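Unby Draughtproof Door Curtain, Heavy Weight

Home > Curtains and Blinds > Door Curtains > Unby

In stock. Usually sent within 5 working days.
Code: 467
Colours: Oatmeal, Moss, Slate, Brick (Brick back in November)

The Unby is a door curtain for houses that were built before anyone thought of keeping the heat in. It's thick, it's plain, it hangs in front of a front door and the wind has a much harder time of it. If you want tassels, the Ulloa range is two pages along and has more than enough of them.

We have sold door curtains for 13 years and have fitted a good many in our own hallways, including one with a letterbox that used to whistle in a westerly. It still whistles, but you have to be on the doormat to hear it.

What it's made of

The face is a cotton and wool mix with a brushed finish. Behind that is a layer of bump interlining (a soft, blankety stuff that does most of the work) and behind that a cotton sateen lining in cream. The lining is cream whichever colour you choose, so what the postman sees through the glass will be cream too. We've been asked for a patterned lining and are thinking it over at our usual speed.

There's a lead weight tape sewn into the hem. It stops the bottom edge flapping about. It also means that a curtain dropped from a stepladder lands with some authority, so hook the top on first and let the rest down slowly.

Sizes

Narrow: fits a single door up to 90 cm wide
Standard: fits a single door with frame, up to 115 cm
Wide: fits a door with one side panel, up to 160 cm
All sizes come in 213 cm and 229 cm drops. Longer drops can be made to order and take longer, as you'd expect.

Measure from the pole or rail down to the floor, then add 2 cm. People often measure the door itself and then ring us up about the gap. We are very nice about it, but we can't stretch the curtain.
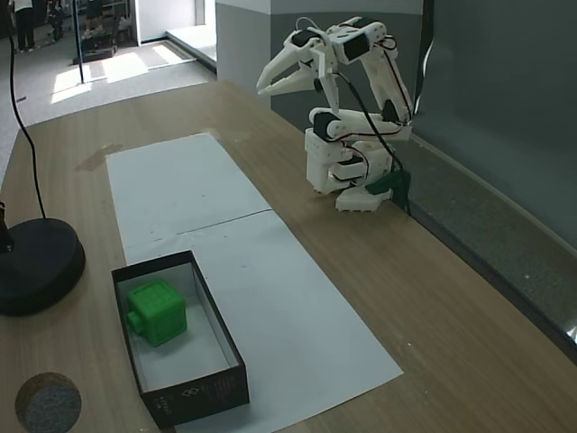 Poles and rails

You can hang the Unby on an ordinary pole, and if your door opens outwards or you don't mind drawing the curtain each time, that's the cheapest way to go about it. Rings of 35 mm or more, please. Small rings will bind, and you'll be tugging at it with the shopping in your other hand.

For a door that opens inwards, get a rising rail. We stock the Kirnberg, which screws to the back of the door at one end and lifts the curtain clear as the door swings. It comes in left and right hand versions. Stand inside the house, facing the door, and look for the hinges: hinges on the left, left hand rail. More Kirnbergs come back to us for being the wrong hand than for every other fault put together, and we've rewritten these instructions twice.

The Narrow and Standard curtains are fine on the Kirnberg. The Wide is too heavy for it and must go on a fixed pole, with a bracket in the middle.

Washing

Dry clean only. A customer did put hers through a hot wash and sent us a very fair-minded letter about it. She now has a door curtain for a rabbit hutch. For everyday muck, let it dry and brush it off with a stiff clothes brush. Moss hides the dog best, Oatmeal hides the dog only if you have that sort of dog.

What's in the parcel

One curtain with pencil pleat heading
22 hooks, with a few more than you'll need on the Narrow
Fitting leaflet, now with a bigger drawing
Pole, rail and tie-back are sold separately

Returns

Send it back unused within four weeks and we'll refund the price of the curtain. Made to order drops can't come back unless we've got something wrong. Please fold it in the bag it came in. Rolled up in a bin liner it arrives looking like evidence.

Often bought with this

Kirnberg rising door rail, left or right hand
Varnumik letterbox brush, white or brown
Varnumik sausage draught excluder, filled
Ulloa tie-back, with tassel

Prices and sizes checked 8/29/06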